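탈리코 물류창고 월간 안전점검표 및 점검 의견
대상: 캄소프 2동 1층, 적재구역·포장실·하역장
점검 시기: 3월, 수요일 오전
점검자: 아티나 마브로마티스

1. 소방·피난
소화기 압력 지침 정상 범위: 양호
소화기 앞 적치물 없음: 미흡
의견: 하역장 기둥 옆 소화기 앞에 빈 팔레트가 세워져 있었음. 점검 중 이동 조치. 바닥 황색 구획선이 닳아 재도색 필요.
비상구 유도등 점등: 양호
방화문 자동 닫힘: 미흡
의견: 포장실 쪽 방화문이 끝까지 닫히지 않음. 도어클로저 조정 요청함. 쐐기로 고정해 두는 일이 없도록 작업반에 재공지.

2. 적재 선반
기둥 하부 보호대 고정 상태: 양호
선반 보 이탈방지 핀 체결: 미흡
의견: C열 네 번째 칸 핀 1개 빠짐. 해당 칸 하중을 내리고 핀 보충 전까지 사용 중지 표찰 부착.
허용하중 표지 부착: 양호
최상단 적재물과 스프링클러 헤드 간격 50cm 이상: 양호

3. 전기
분전반 앞 통로 확보: 양호
누전차단기 시험 버튼 동작: 양호
이동형 멀티탭 문어발 사용 없음: 미흡
의견: 포장실 히터와 라벨 프린터가 같은 멀티탭에 물려 있었음. 히터는 벽 콘센트로 분리. 지난달에도 같은 지적이 있었으므로 다음 점검에서 우선 확인.

4. 지게차·하역 장비
일일 점검표 작성: 미흡(7일분 중 이틀 누락)
후진 경보음, 전조등: 양호
의견: 가동시간 계기 3,490시간. 정기 정비 일정은 자모라 정비에 문의 중. 포크 끝 마모는 사용 한계 이내.

5. 통로·정리정돈
보행 통로 폭 유지: 양호
바닥 기름, 물기: 양호
빈 용기 및 포장재 지정 장소 보관: 보통
의견: 힐크스카 납품분 완충재가 지정 구획을 조금 넘음. 당일 오후 수거 예정.
작업대 위 잔여물 정리: 보통
의견: 퇴근 전 정리 기준을 작업대별로 게시할 것.

첨부

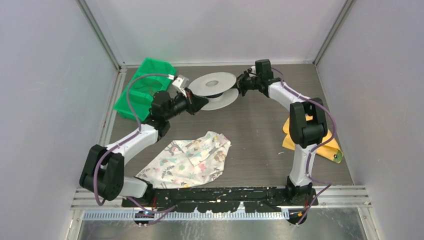
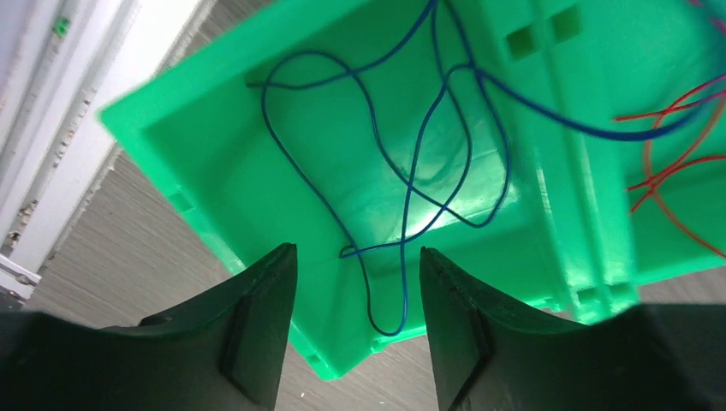
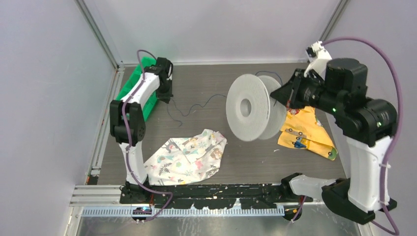

문: 사용 중지 표찰이 붙은 선반 칸은 언제 다시 쓸 수 있습니까?
답: 핀을 보충한 뒤 점검자가 체결 상태를 확인하고 표찰을 직접 떼어낸 다음부터 쓸 수 있습니다. 작업반에서 임의로 표찰을 제거하지 마십시오.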